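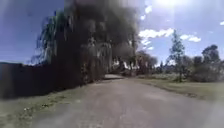

4. Building the path follower

Figure 3. Forward view along the test path, with the fence on the left and the open lawn on the right.

4.1 Chassis and drive

The rover, which we call Trokwood, was put together in a shared workshop with hand tools, one drill press and a good deal of borrowed bench time. We wanted a machine that one person could lift into a car and repair in the field, and this shaped nearly every choice. The frame is a flat aluminum tray with four wheels, each driven by its own geared motor. Our first version steered the front pair with a servo, and it was a pleasure to watch on the workshop floor, but the linkage bent the first time a wheel dropped off a curb. The present version turns by running the left and right wheels at different speeds. It scrubs the tires, and we have accepted that.

The motor mounts were cut three times. On the third try Sunita Dunleavy suggested slotting the holes so that the wheels could be lined up after assembly, and the steady pull to the left that had bothered us for weeks went away in one evening! We recommend slotted mounts to anyone building a similar frame. The battery sits low, between the axles, held by two straps and a foam block.

4.2 Camera and computer

A single color camera looks forward from a short mast. The mast height is 400 mm above the tray, which was the tallest we could go before the picture began to shake badly at full speed. We also tilted the camera until none of the rover's body showed at the bottom of the view, so that the software would never have to learn to ignore its own bumper. As Figure 3 shows, the path then fills most of the width at the bottom of the picture and narrows as it runs away from the rover.

The computer is a small board in a plastic lunch box with a fan cut into the lid. Two programs run on it. Flirance reads the camera and marks the part of the picture that can be driven on. Edura takes that marked area, finds its middle at several distances and sends speeds to the wheels. Both are our own code and both are short enough to read in an afternoon.

4.3 What makes the path hard to find

Before going outdoors we had tuned Flirance on strips of gray carpet laid over green felt, and we were rather proud of it. The asphalt in Figure 3 is a much better teacher. It is pale and worn, with lighter and darker blotches, and its edges are soft and uneven where they meet the grass. A rule that looks for two clean straight lines has very little to hold on to in a view like this one.

Light is the other difficulty. In the same view a band of shadow lies over the path, and just past it the pavement is bright with sun. The large tree on the left is nearly black, the lawn is sunlit, and there is strong glare in the upper right. If the exposure is set from the whole picture, the sky has far too much say in the result. We therefore measure brightness only in the lower half, where the path is, and let the clouds wash out as they please.

Color helped more than we expected, though not everywhere. The short grass of the lawn separates well from gray asphalt. The verge by the fence is a patchy mix of green and yellowed grass, partly in shade, and there the two classes move close together. We added a simple texture measure for this reason. It compares each small patch with its neighbors and costs very little computing time.

4.4 Labeling and bench checks

We labeled 127 still pictures by hand, drawing the path edge as a chain of points. Two people labeled 21 of these separately so that we could see how far apart their edges fell. They agreed closely near the rover and drifted apart farther away, as one would guess. We now give the far edge less weight in training - a small change, but it made the steering much calmer on the bench.

For the bench check the rover sits on a wooden stand with its wheels in the air while stored pictures are played through the full chain. We log the wheel speeds and compare them with the path middle drawn by hand. It is a cheap test and great fun to watch, and it caught a swapped motor lead and a sign error in Edura before either could send the rover into a fence. The stand was named Szabo by the group, and the name has stuck in our file names as well. Outdoor trials began only after 4 clean passes on the stand, with one person walking beside the rover and holding the stop switch.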